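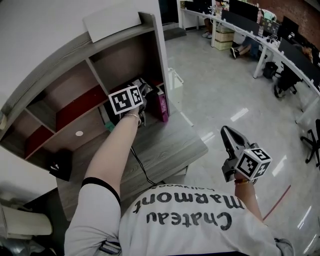 1/ Ostik hand-held grippers, two weeks in

We've had a pair of these on trial from Kivness since the start of the month before last. Posting notes as a few people asked. I paid for nothing and I'm sending them back on Friday.

2/ What you get

Two grippers, one for each hand, a marker cube for each, cables, a charger and a printed setup card. The cubes carry black-and-white patterns so the software can work out where each hand is. Hire is £219 a week for the pair.

3/ Setting up

The card says 13 minutes. It took us 40 the first time, mostly waiting for an update. After that it was quick.

4/ In use

We've been doing shelf work: reach into a compartment, close the jaws, take the thing out, put it back. Boxes are easy. Small flat items at the bottom of a low compartment are hard, and I gave up on a few.

5/ The cable

My main complaint. It drags over the top of the shelves when you reach down into the lower ones. Salminen's version has a clip for the sleeve. Ostik should do the same.

6/ Tracking

Fine in the open. Worse when a cube goes deep into a cubby. Turn your wrist so a patterned face stays in view and you lose fewer takes. 60 takes in an afternoon is a fair target for one person.

7/ Correction to 1: the first fortnight of use, I mean. The kit sat in its case before that while we waited for the licence.

8/ Would I hire it again? Yes, for a short job. For anything longer I'd get a quote from Enach first. Kivness answer the phone, which counts for a lot.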